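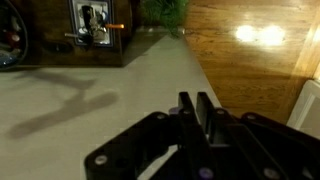 Wrist view, Zinthorpe cell. Fingers open and empty near the table edge.

Print | E-mail

# Zinthorpe cell: setup, care and repair

Welcome! This README goes with the Zinthorpe recordings, but most of it is about the cell itself: how it is set up, how we look after it, and what to do when the gripper starts acting up. If you only want the data layout, skip to "What's in the folder". If you're going to put your hands on the arm, please read the whole thing. It's a fun little machine and it rewards a bit of care.

Maintained by Emiliano Segura (hardware) and Dean Rowbotham (recording software and data).

## The cell

One arm, one two-finger gripper, one wrist camera, one white table. The arm runs on a controller we call Usero, and Tunstall is the recorder that writes camera frames and joint positions to disk. Both start from the same desktop machine.

The task object is the dark brown wooden box with the recessed panel in its front face. The panel holds a small gray and silver mechanism with an orange lever sticking out of it, and the lever is what the arm gets to play with. We love this box. The lever is short and the panel border leaves little room for sloppy approaches, so a gripper that has drifted even slightly out of line shows up right away.

## Gripper hardware

The gripper is black plates and links held together with round-headed screws. Most of the heads are silver. The purple ones, including the one at the base of the left finger, are the screws Emiliano wants you to leave alone unless you are doing a full realignment. They set the finger geometry, and if one of them moves, every calibration file after that point is wrong. Silver screws are fair game for routine tightening.

Use the 2 mm hex key from the top drawer. Please don't use the ball-end key on these. It will round out the sockets, and we have drilled out enough screws for one lifetime.

## Before a session

1. Power up the arm with the table clear under the gripper and let it home.
2. Open and close the fingers 10 times from the Usero panel. Listen! A healthy gripper makes a soft, even whir. A click on closing usually means a loose link screw.
3. Wipe the camera lens with the dry cloth.
4. Park the gripper with the fingers open, pointing toward the floor side of the table, and save a reference frame. Compare it with the last good one. The fingers should stand side by side with a small gap and line up the same way against the table edge.
5. Push the box back against its corner stops. The stops are thin and easy to ride over, so check by feel.
6. Start Tunstall and wait for both streams to go green.

Step 4 is the one people skip, and it's the best one. The table edge is long, straight and high contrast against the wood floor, so it makes a terrific ruler. A camera that has tipped in its bracket is obvious in seconds when you flip between two reference frames.

## After a session

Park the arm, close Tunstall first and Usero second, and write a line in the log even if nothing happened. "Fine, no clicks" is a great log entry.

## Monthly care

- Go over the silver screws, finger end first, and snug them up. Snug means finger pressure on the short arm of the key.
- Look along each finger for a bend.
- Brush out the pivots with the soft paintbrush. No spray oil, it gets on the lens and then on everything.
- Unplug and reseat the camera cable at the wrist end.
- Run the alignment script and save the result under the name of the month.

## Common repairs

**Fingers close unevenly.** Nearly always the link screws. Tighten, cycle, check again. If it comes back within a session, take the screw out, clean the threads and put it back with a small drop of the blue threadlocker.

**Fingers stop short of closed.** Check for grit in the pivots, then rerun the finger zero in Usero. Don't force the fingers together by hand with the power on.

**Picture freezes while the joints keep logging.** Cable. Reseat it and restart Tunstall. Mark the episode as bad; Dean's checker catches long freezes but can miss short ones.

**Arm lands to one side of the lever.** Check the box against its stops before you touch the calibration. In January we spent an entire afternoon recalibrating a perfectly good arm because the box had crept.

**Full realignment.** Purple screws come out here, so find Emiliano. Allow up to 13 minutes for the script once the gripper is back together, and take a new reference frame at the end.

## What's in the folder

The release has 543 episodes. Each one is a folder with the wrist video, a joint log and a short notes file. Reference frames live in their own folder, and so do the calibration files. Match an episode to the calibration named in its notes, even when a newer one exists.

## Known quirks

Lighting is ordinary room light. Expect glare on the hardwood floor and a soft gray shadow of the arm across the white tabletop. The shadow moves with the arm, and simple background subtraction will pick it up as an object. The surroundings aren't masked either, so there's a leafy green plant behind the box to keep your segmentation model entertained.

Older notes files call the cell "Ristarby", which was its name before the second controller install. Same arm, same table.

Fixes to this README are very welcome. Send them to Dean, and put anything about screws in the cell log as well so Emiliano sees it.

Print | E-mail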